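Cahier d'atelier - septembre, jeudi, 14 h

Reprise des essais de levain pour le pain de seigle. Le nouveau lot de farine du moulin Pustier est arrivé ce matin et il sent merveilleusement bon, un peu le miel, un peu le foin ! Sac n° 2067, à noter pour la suite.

Rafraîchi la souche Rendside à parts égales, 600 g au total. À midi elle avait déjà doublé, avec de belles bulles serrées sur toute la hauteur du bocal. La souche Stuscombe est plus lente mais son acidité est superbe - presque une pomme verte.
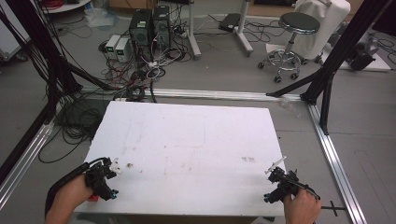

Pour le pétrissage, je reste à la main : le seigle n'a pas de réseau à développer et le batteur ne fait que coller. Repos de 40 minutes, façonnage mouillé, moule bien graissé. Penser à baisser le sel, la dernière fournée tirait trop dessus.

Grosse surprise côté croûte : en laissant la porte entrouverte en fin de cuisson, on gagne un craquant formidable sans assécher la mie. À refaire absolument avec la Stuscombe !

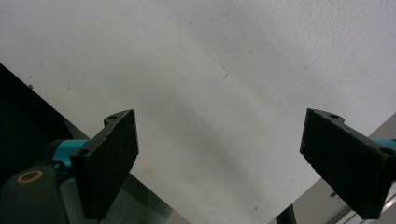

Panneau blanc, détail de la surface.

Reste à faire : goûter les deux pains demain (jamais le jour même, le seigle a besoin de sa nuit), peser la perte à la cuisson, préparer environ 40 g de levain sec de secours. Et racheter du papier cuisson, le rouleau est fini.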